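Ticket 509: Besprechungsnische Predell, Tisch wackelt, Steckdose ohne Strom
Standort: Drilusmont, 4. OG
Gemeldet von: Vilja Tuominen
Bearbeitung: Dörte Kasten, Hausservice
Priorität: normal
Status: gelöst

Meldung

In der Sitznische mit den hellbraunen Bänken gibt es zwei Probleme. Der Tisch gibt nach, wenn man sich vorne aufstützt. Außerdem lädt mein Notebook an der linken Wanddose nicht. Rechts habe ich es nicht probiert, da saß schon jemand. Bitte auch prüfen, ob man die Nische bis dahin sperren muss, wir haben um 14 Uhr eine Besprechung darin.

Rückfrage Kasten, 9:40 Uhr

Kippt der Tisch zur Seite oder nach vorne? Und war die Dose ganz tot, oder hat das Netzteil kurz angezeigt und ist dann wieder ausgegangen?

Antwort Tuominen, 9:55 Uhr

Nach vorne, zum Eingang hin. Das Netzteil hat gar nichts angezeigt. Ein anderes Netzteil auch nicht.

Begehung, 10:30 Uhr

Bänke und Filzwand ohne Befund. Auf dem Tisch liegen noch Sachen: ein hellblaues Buch, dahinter aufrecht an der Wand ein grünes, links eine durchsichtige Flasche mit weißem Deckel und etwas Weißes, vermutlich Papiere. Vor Beginn der Arbeiten bitte abholen, sonst lege ich alles in das Fach am Empfang.

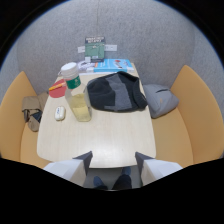
Schritt 1: Tisch

Platte vorne belastet, sie gibt spürbar nach. Die Platte selbst ist fest mit dem Gestell verschraubt. Das Spiel kommt von unten, aus der Verbindung zwischen Säule und Fußplatte. Von den vier Schrauben waren zwei lose, eine dritte ließ sich mit der Hand drehen. Alle nachgezogen, danach kein Spiel mehr. Laut Montageblatt von Myklebust sind 30 Nm vorgesehen, mit Drehmomentschlüssel kontrolliert.

Schritt 2: Wanddose links

Mit Prüfgerät gemessen, keine Spannung. Rechts liegt Spannung an. Sicherung im Etagenverteiler ist nicht gefallen. Die beiden Anschlüsse hängen am gleichen Stromkreis, der Fehler muss also zwischen rechts und links liegen. An Elektro Tusex weitergegeben. Linke Dose mit Klebeband und Zettel gekennzeichnet.

Schritt 3: Nutzung bis zur Reparatur

Nische bleibt offen. Für die Besprechung um 14 Uhr kann die rechte Dose benutzt werden. Eine Verlängerung liegt am Empfang, bitte nicht quer durch den Eingang legen.

Nachtrag, 13:10 Uhr

Techniker von Tusex war da, Dauer 20 Minuten. In der Zuleitung zur linken Dose saß der Außenleiter nicht richtig in der Klemme. Klemme ersetzt, beide Dosen gemessen, beide in Ordnung. Klebeband und Zettel entfernt.

Rückmeldung Tuominen, 15:25 Uhr

Strom ist da, Tisch steht fest. Die beiden Bücher und die Flasche habe ich mitgenommen. Danke. Von mir aus kann das Ticket zu.

Abschluss Kasten

Ticket geschlossen. Die übrigen Nischen im 4. OG haben die gleichen Tischgestelle, Schrauben dort werden im Juli bei der Möbelkontrolle mitgeprüft. Dafür eigenes Ticket angelegt.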